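Swap table

A swap table (some people say a give-and-take table) is a spot where folks leave things they've outgrown and take home things they can use, with no money changing hands. It's a cousin of the consignment sale, but without tags, price splits or pickup slips. I've been going to the one in Pedatden since I had kids in size two boots, so take this entry as coming from a fan!

Origins

I can't find a solid date for the first one around here. Fouad Bensaid told me the Pedatden table started as the leftovers corner of a rummage sale, and Attila Tóth swears it was already going in Hornance before that. They've never settled it.

How it works

Most tables run on one of two systems. With the open kind you bring what you like and take what you like. With the token kind you get a token for each item you hand in, up to a limit — ours is 15, and Hornance allows 26, which I think is way too many (you end up hauling half of it home). Tokens don't carry over to the next swap, so spend them.

Items should be clean and in one piece. Shoes are tied together by the laces, and coats get their pockets emptied. Car seats and helmets are turned away pretty much everywhere.

Seasons

September is the big one, when everybody is digging out winter stuff. Hats, scarves and gloves go fast, kids' sizes fastest of all. Severin Rainer keeps singles too and lays them out in case the mate shows up, and last fall two of mine found theirs that way.

Variations

Toy swaps, seed swaps and book swaps follow the same idea. Lenni Nieminen runs a puzzle swap where every box has to be marked complete or not — I love it, but bring your own tape. 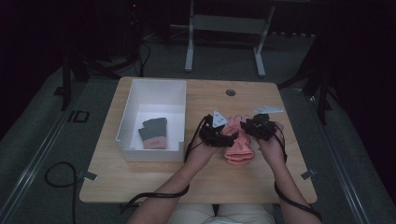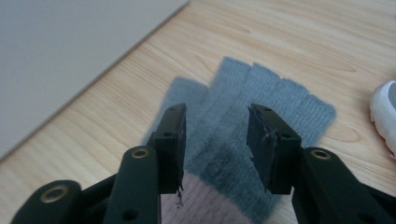
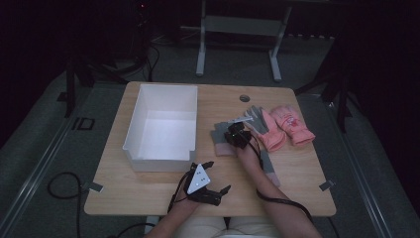
Gloves on a light wooden table.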